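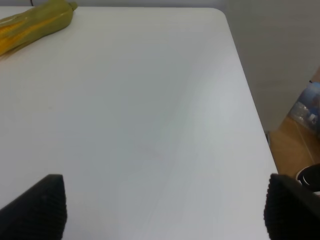 図9-1　外皮の付いたトウモロコシ

サイト内検索　キーワードを入力　検索　詳細検索

第9章　マスタデータの移行

9.1　本章の範囲

本章では、旧基幹システムから新しい統合基幹業務システム（以下、ERP）へマスタデータを移す作業を扱う。マスタデータとは、品目、取引先、勘定科目、倉庫、社員など、複数の業務処理から繰り返し参照され、更新頻度が比較的低いデータをいう。受注、出荷、仕訳などのトランザクションデータの移行は第10章で述べる。両者を別の章に分けたのは、移行の順序と検証の方法が大きく異なるためである。

前章までに、業務要件の整理、標準機能との適合分析、および追加開発の範囲決定が終わっているものとする。適合分析の結果が確定していない状態でマスタの項目定義に着手すると、画面や帳票の仕様変更のたびに変換規則を書き直すことになる。適合分析が一部の業務領域で遅れている場合は、該当領域が参照するマスタだけを後続の移行単位に回す。このときの依存関係の調べ方は9.4節で示す。

説明には、食品卸売業の株式会社Jamitnessにおける事例を用いる。同社は自社開発の販売管理システムを長く使用していたが、会計、購買、在庫を含めてERP製品Enikに置き換えた。データの抽出と変換には移行ツールLongoを使用している。事例中の操作は製品の版によって異なることがあるので、読者は手元の製品の資料に従って読み替えてほしい。

9.2　用語

移行元とは、データを取り出す側のシステムを指す。表計算ソフトのファイルや紙の台帳が移行元になる場合もある。移行先とは、データを登録する側のシステム、すなわち本章ではERPを指す。

移行オブジェクトとは、移行先で一つの業務上の単位として登録されるデータのまとまりである。取引先を例にとると、名称と住所を持つ基本データ、支払条件を持つ会計データ、発注条件を持つ購買データが別々の表に格納されていても、移行オブジェクトとしては一つに数える。表の単位で作業を管理すると、基本データだけが登録されて会計データが欠けた取引先が生じても検出が遅れる。

変換規則とは、移行元の値から移行先の値を決める規則である。単純な転記、固定値の設定、対応表による読み替え、複数項目からの計算などがある。対応表は変換規則の一部であるが、行数が多く、業務部門が保守することが多いため、独立した文書として版を管理する。

名寄せとは、同一の実体を表す複数のレコードを特定し、存続させるレコードを定める作業をいう。存続レコードと消滅レコードの対応は、トランザクションデータの移行時に必要となるので必ず保存する。

凍結とは、移行元のデータに対する追加、変更、削除を禁止することである。項目を限定して禁止する場合を部分凍結、すべて禁止する場合を全面凍結と呼ぶ。

リハーサルとは、本番移行と同じ手順、同じ体制で行う試行をいう。手順の一部だけを試すものは単体試行と呼んで区別する。

9.3　移行方式の選択

移行方式は、一括移行と段階移行に大別される。一括移行では、定めた切替日に全拠点、全業務の利用を新システムへ移す。段階移行では、拠点または業務領域ごとに切替日を分ける。

一括移行の利点は、新旧システムを接続する一時的なインタフェースが不要になる点にある。切替後は一つのシステムだけを正とみなせるため、マスタの二重保守も発生しない。一方、全業務の停止時間を同時に確保する必要があり、切替直後の問い合わせが集中する。移行に失敗した場合の影響範囲も広い。

段階移行では、最初の切替単位で得た知見を次の単位に反映できる。ただし、段階の途中では同じ取引先や品目が新旧両方に存在する。このとき、どちらを正とするかを項目単位で決めておかなければならない。名称は新システムを正とし、与信限度額は旧システムを正とするといった取り決めは、文書上は容易でも、同期処理の実装は複雑になりやすい。同期の遅延によって生じる不一致の許容時間も定める必要がある。

Jamitnessは当初、全拠点の一括移行を計画していた。しかし、Kusdaleの物流拠点では独自の倉庫管理システムが稼働しており、これとEnikの接続試験が計画より遅れた。そこで、会計と購買を先に切り替え、在庫を後に切り替える段階移行に改めた。先行する切替日は2018年8月1日と定められた。この日を起点として作業を逆算し、項目定義の確定期限を同年2月に置いている。

方式の選択にあたっては、停止可能時間、拠点間の業務の独立性、移行元システムの保守期限を少なくとも確認する。拠点間で品目の融通が頻繁に行われる企業では、拠点別の段階移行を選ぶと、拠点をまたぐ取引のたびに新旧システム間の連携が発生する。この場合は業務領域別の分割を先に検討する。

9.4　移行オブジェクトと依存関係

マスタデータ相互には参照関係がある。品目マスタは品目分類と数量単位を参照し、購買条件は品目と仕入先の両方を参照する。参照される側が移行先に存在しないと、参照する側の登録は失敗する。したがって、移行オブジェクトの登録順序は参照関係によって制約される。

依存関係は有向グラフとして表すことができる。各移行オブジェクトを節点とし、参照する側から参照される側へ辺を引く。このグラフに閉路がなければ、参照される側を先に並べる順序が少なくとも一つ存在する。閉路がある場合は、参照項目を空のまま一度登録し、後から更新する二段階登録を用いる。

閉路の典型は、組織と社員の間に見られる。社員は所属組織を参照し、組織は責任者として社員を参照する。移行先が責任者項目を必須としていない場合は、組織を責任者なしで登録し、次に社員を登録し、最後に組織の責任者を更新する。責任者項目が必須である場合は、仮の社員を一名登録しておき、後で置き換える。仮の社員は本番稼働前に無効化し、参照が残っていないことを問い合わせ文で確認する。

依存関係の調査では、移行先の表定義に現れる外部キー制約だけを見ても十分ではない。ERPの多くは、参照整合性の一部をデータベースではなくアプリケーション側の検査で保証している。また、設定値によって必須となる項目が変わることもある。調査には、表定義、登録画面の検査仕様、設定一覧を併用する。

JamitnessではRajkumari Joshiが依存関係図の作成を担当した。初版では数量単位換算を独立した移行オブジェクトとしていたが、Enikでは換算係数が品目の登録時に同時に検査されるため、第二版で品目に統合した。この変更により、Longoの変換定義も二つの入力表を結合する形に改められた。

9.5　移行元データの調査

移行元データの実態は、設計書の記述と一致しないことが多い。項目名が「予備」とされている欄に運用上重要な区分値が入力されている例や、廃止されたはずのコードが現在も使用されている例がある。変換規則の設計に先立ち、実データの調査を行う。

調査では項目ごとに、空値の割合、異なる値の種類、最小値と最大値、文字列長の分布、書式の種類を求める。この作業をデータプロファイリングという。結果は一覧にまとめ、業務部門に照会すべき項目に印を付ける。

日本語を含むデータでは、文字に起因する問題を別途調査する必要がある。全角英数字と半角英数字の混在、半角カタカナ、長音記号とハイフンの混用、法人格表記の揺れなどがこれにあたる。移行元が独自の文字コードを使用している場合は、外字の一覧を作成し、移行先で表現できる文字への置換方針を業務部門と合意する。取引先の名称に外字が含まれるときは、請求書などの対外帳票に置換後の文字を印字してよいかを確認しておく。

桁数の計算にも注意を要する。移行元がバイト数、移行先が文字数で項目長を定義している場合、単純な数値の比較では収容可否を判定できない。逆の場合も同様である。移行先がUTF-8のバイト数で長さを制限していれば、漢字一文字は多くの場合3バイトを占める。

Jamitnessの仕入先マスタは、調査時点で2,484件であった。このうち、名称、電話番号、振込口座の比較によって重複の疑いがあると判定されたレコードが316件あった。判定の条件は緩めに設定されており、この件数には実際には別の仕入先であるものも含まれる。疑いのあるレコードは購買部門に送付され、同一か否かの回答を得てから名寄せの対象が確定された。

9.6　データの整備

調査で見つかった不備は、移行元で修正する方法、変換時に補正する方法、移行先への登録後に修正する方法のいずれかで解消する。どの方法を採るかは不備の種類ごとに決める。

移行元での修正は、修正結果を現行業務で確認できる点で優れている。郵便番号の誤りや、取引が終了した取引先の残存などは、この方法が適する。修正後に再び誤った値が登録されることを防ぐため、入力手順の見直しも同時に行う。

変換時の補正は、規則が機械的に表現できる場合に用いる。全角英数字を半角に統一する処理や、法人格の略記を正式表記に改める処理がその例である。補正規則を追加したときは、意図しないレコードに作用していないかを、補正前後の値の差分によって確認する。

登録後の修正は、移行先にだけ存在する項目について、初期値を設定しておき、業務部門が順次正しい値に改める場合などに限る。件数が多いと、本番稼働後も初期値のままの項目が残る。修正期限と担当部署を明記した一覧を作り、移行作業の完了条件に含める。

名寄せを行う場合は、存続レコードの選択基準を先に定める。最終取引日が新しいものを存続とする基準が広く使われるが、住所や口座が古いままのレコードが選ばれることもある。項目ごとに採用元を変える方式では、どの項目をどのレコードから採ったかを記録する。記録がないと、誤りが発見されたときに原因の追跡が困難になる。

9.7　変換規則の記述

変換規則は、移行先の項目を基準として記述する。移行元の項目を基準にすると、移行先にだけ存在する必須項目の規則が漏れる。移行先のすべての項目について、値を設定するか否かを明示し、設定しない項目にもその旨を記入する。

一つの規則には、移行先項目名、データ型、桁数、必須区分、移行元項目名、変換方法、空値の扱い、異常値の扱いを記載する。空値と異常値の扱いは省略されやすい。対応表に存在しないコードが現れたとき、処理を停止するのか、そのレコードだけを除外するのか、既定値を設定するのかによって、後の検証結果が変わる。

以下に、仕入先の支払条件に関する規則の記述例を示す。

移行先項目：支払条件コード
データ型：文字列
必須区分：必須
移行元項目：締日区分、支払サイト
変換方法：対応表PT-Aにより読み替える
空値の扱い：当該レコードを除外し、エラー一覧に出力する
異常値の扱い：空値と同じ

締日区分と支払サイトの一方だけが空値のレコードも、この規則では除外の対象となる。除外されたレコードはエラー一覧を通じて購買部門に戻し、移行元で値を補ってから再度抽出する。

Longoでは、変換規則を定義ファイルとして保存し、実行時に読み込む。規則書と定義ファイルは別の文書であるため、一方だけが更新される事態が起こりうる。Jamitnessでは、規則書の版番号を定義ファイルの先頭に記入し、両者が一致しない場合は実行を中止する検査を加えた。検査の実装はJitendra Pathakによる。

コード体系の変更を伴う場合は、旧コードと新コードの対応表を移行後も参照できるようにする。過去の帳票や取引先から受け取った文書には旧コードが記載されており、照会の際に必要となる。移行先に旧コードを保持する検索項目を設ける方法が一般的である。ただし、名寄せによって複数の旧コードが一つの新コードに対応するときは、単一の項目では保持できない。別表を用意し、旧コードを主キーとする。

9.8　環境とリハーサル

移行作業には、開発、検証、リハーサル、本番の4環境を用いることが望ましい。検証環境とリハーサル環境を共用すると、リハーサルの実施中に他の試験が停止するほか、試験で登録されたデータが件数照合の妨げになる。共用が避けられない場合は、リハーサルの直前に環境を初期状態へ復元する手順を定める。

初期状態とは、設定値が投入され、マスタとトランザクションが空である状態をいう。番号採番の現在値も初期状態に含まれる。採番の現在値が戻されていないと、リハーサルと本番で付番結果が異なり、番号を固定値として記述した手順が失敗する。

リハーサルでは各手順の開始時刻と終了時刻を記録する。所要時間の合計が停止可能時間に収まらないときは、並列化、事前登録、対象の削減を検討する。更新頻度の低いマスタは、切替日より前に登録しておき、切替時には差分だけを反映する方式が採れる。

差分反映を行うには、前回の抽出以降に変更されたレコードを特定できなければならない。移行元に更新日時の項目があっても、一括更新処理がこれを書き換えない場合がある。また、物理削除されたレコードは更新日時では検出できない。全件を抽出して前回の抽出結果と比較する方法は処理量が増えるが、これらの漏れを防ぐことができる。

Jamitnessの第1回リハーサルでは、仕入先の登録処理にほぼ30分を要した。

9.9　検証

移行結果の検証は、件数の照合、項目値の照合、業務処理による確認の順に行う。

件数の照合では、抽出件数、変換後件数、登録件数、除外件数を突き合わせる。名寄せを行った場合、抽出件数と変換後件数は一致しない。差が名寄せの消滅レコードと除外レコードの合計に等しいことを確認する。差の内訳を説明できない場合は、登録処理に進まない。

項目値の照合では、移行先から登録済みのデータを抽出し、変換規則を適用した期待値と比較する。期待値の作成に登録用の変換プログラムをそのまま使うと、プログラム自体の誤りを検出できない。問い合わせ文など、別の手段で期待値を作成することが望ましい。全件の照合が難しい文字列項目は抽出検査とし、抽出の条件を記録に残す。

業務処理による確認では、移行したマスタを使用して発注、入庫、支払などの処理を実行する。項目値が規則どおりであっても、設定値との組み合わせによって処理が失敗することがある。税区分と勘定科目の組み合わせはその代表的な例である。確認用の処理は検証環境またはリハーサル環境で行い、本番環境では照会にとどめる。

検証結果の承認は、移行担当者とは別の業務部門の責任者が行う。承認の対象は移行オブジェクト単位とし、条件付きで承認する場合は残件の内容と解消期限を承認記録に付記する。

9.10　本章の構成

以降の節では、ここまでに述べた作業を移行オブジェクト別に詳述する。9.11節では勘定科目と原価センタ、9.12節では取引先、9.13節では品目と数量単位を取り上げる。倉庫と棚番については、外部の倉庫管理システムとの接続を含めて9.14節で述べる。凍結期間中の緊急登録の手続きは9.15節にまとめた。対応表PT-Aの全体は巻末の付録に収録している。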